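About us. Mackenzie keeps asking for this page so it's getting written tonight, between the 6:30 class and locking up.

**Simard Street Language School** teaches evening and weekend English, French and Portuguese to adults. No kids' classes, sorry, we get asked a lot. Try the library on Nanham Avenue, they have a good Saturday thing.

## How it started

Yvette Vachon had a kitchen, a kettle and 4 students. Three of them worked the same shift at the Asard bakery and came straight over with flour still on their sleeves. The fourth was her neighbor, who wanted enough French to argue with her mother-in-law. (She got there. Took two winters.)

Then the kitchen got too small. Then the church basement, which flooded. Then the upstairs rooms on Simard Street, over the shoe repair, where we still are. Narrow stairs, blue door, ring twice if the bell sounds dead.

Last year 253 people took at least one class with us. Yvette still teaches Tuesday-level French, as we call it, meaning you know some but you freeze on the phone.

## Who teaches here

**Yvette Vachon**, French. Founder. Strict about verbs, easy about everything else. Will not let you say "I'm bad at languages" in her room.

**Rogério Sales**, Portuguese, both kinds. Grew up in Recife, did his teaching certificate in Porto, so he can do you either accent and will ask which one you want on the first night. Also fixes the heater.

**Kanyarat Srithong**, English levels 1 to 3. Came here as a student, level 1, could order coffee and that was it. Has been on the staff for nine years now. If you're nervous, ask for her class.

**Zamfira Bratu**, English for work. Interviews, emails, how to say no to your boss politely. Used to run the front desk at a hotel and has stories. Her January group fills up first, every year, so write early.

**Mackenzie Boychuk**, office. Sign-ups, payments, lost umbrellas. The person who answers when you call.

## How classes go

Small groups. We stop at ten people, and most groups are smaller than that. A term is 12 weeks, two evenings a week, 90 minutes a time with a short break in the middle. Tea is free, cookies depend on who baked.

You'll talk from the first night. Badly, probably! Everyone does. We do use a textbook, but it's more for home. In class it's mostly pairs, role plays, phone calls from the next room, that kind of thing. Rogério does a whole lesson on complaining about the bus.

Homework is short. If you didn't do it come anyway.

There's no final exam unless you want one. Some people need a certificate for a job or a college application, and for those we run a prep course in spring. Different price, different book, a lot more grammar. Last time the whole group passed the written part, two had to redo the speaking, both fine the second time.

## What it costs

98 dollars a month, book not included. Used books are on the shelf by the stairs, take one and put what you can in the tin. Pay by the month or the term, whichever. If money is the problem please tell Mackenzie and not just dissapear, we keep 20 reduced places a year and some of them usually go empty, which drives Yvette up the wall.

Missed a week? You can sit in on another group at the same level. Just let us know so there's a chair.

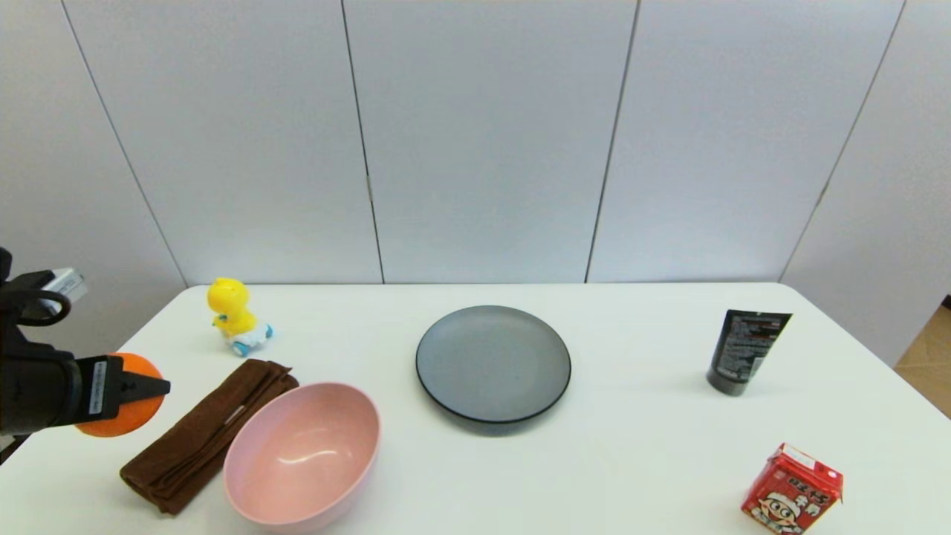 Refunds: full before the second class, half before the fourth, after that we'd rather move you to a later term. We've been flexible when somebody had a baby or lost a job. Write to us.

## Things outside class

Conversation night, every other week in term time, open to anybody, students or not. We put the tables together and pick a topic, and it gets loud. French at one end, Portuguese at the other, English wherever there's room.

Unby Books down the block gives our students a discount on dictionaries and readers, show them your class card. They also host our reading group, which is currently on a detective novel that no one likes but we're too far in to quit.

End of term there's a potluck. Labels in the language you're learning please, spelling doesn't count. Last time we had three different dishes labeled "chicken with the thing," so bring a dictionary.

## Finding your level

Come by for a chat, 15 minutes, free, no need to prepare. Office is open 4 pm to 8 pm when classes are running. If you can't make those hours call and leave a message with your name and number, slowly, and Mackenzie will call back. There's a short written test too but only for level 3 and up.

Wrong level after all? Switch in the first two weeks, no charge. Happens every term.

Stairs are a problem for some people, we know, there's no elevator in the building. Ask us about the ground floor room, we can borrow it from the shoe repair after 6 and have moved whole groups down there before.

New term dates go up on the blue door first and on here when somebody remebers.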